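My photos, someone else's calendar

In March I found 11 of my pictures in a wall calendar sold by a print shop called Trinska. I never licensed them to anyone. 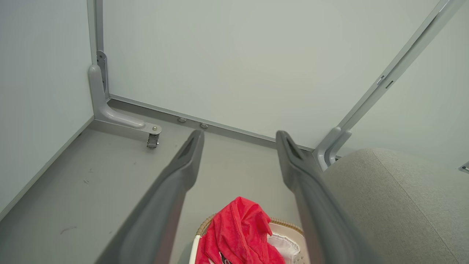
Red fabric over the rim of a round basket.

I wrote to the shop and got a form reply saying the images were "sourced online." My friend Huguette Langlois, who has been through this with her drawings, told me to save everything before writing again. So I bought 2 copies, took screenshots of the listing and kept the receipt.

The second letter listed each picture, the month it was used for and the page it came from on my site. I asked them to stop selling the calendar and pay a fee — 30 dollars per picture. They took the listing down on Sunday. No word on the money yet.

I'm looking into registering my older work next.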